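Small kitchen, one basket

7/15/25

Anežka Jireš has lived above the Sammont bakery since February. Kitchen's tiny. "I had 70 jars when I moved in," she says. "Seventy! Where was I going to put them." Most went. She kept 3. 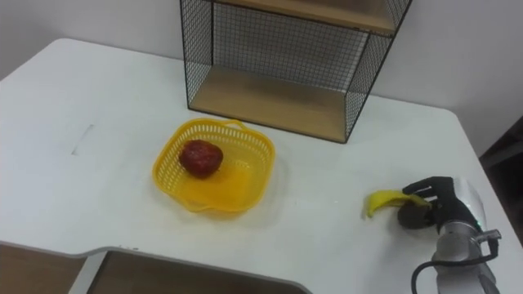
Fruit is her big thing now. She used to buy too much and find it weeks later at the back of a cupboard, so it has to live out in the open. "If I can see it I eat it. Simple." A yellow plastic basket on a white table does the job, holes round the rim, easy to rinse. Black mesh shelves behind, wooden boards in them, and she wont have fruit up there. "Bananas go next to the basket, never under anything. They bruise if you look at them."

Any rules? Shop every 2 days, wipe the table at night. "Thats it. I'm not a tidy person, I just got tired of teh mess."

3585 shares | 2 comments

Dretside: 70 jars?? I have more
Flunulex: bananas in the fridge, try it

Recent
Dixit market, what's good now
Shelves for renters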